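Rajput Street parking meters to go quiet after dark

Oct 4, 2026

Drivers who have been feeding the meters on Rajput Street at 9 p.m. can stop. They could have stopped in July, when the evening fee was dropped, but the signs still said otherwise and the meters still took the money.

The city says 533 people have asked for refunds so far. Claims are paid by check, in the order received, and the form runs to 3 pages. It asks for the meter number, which is printed on the receipt the meters do not give.

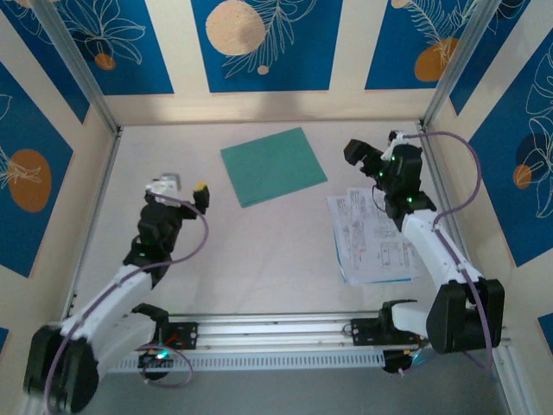
Two robot arms against blue panels with a leaf pattern.

"We are happy to return every cent," said Ritu Gautam, who runs the parking office. She would not guess when. The office has set aside $2,395 for the job, and new signs have been ordered.

Sushil Dwivedi, who sells shoes across from the busiest meter, has put in for more than 600 quarters. He kept a notebook.

"My wife laughed at the notebook," he said.

The old signs will stay up until the new ones arrive — drivers are asked to ignore them. Morning and afternoon fees have not changed, and those signs are correct.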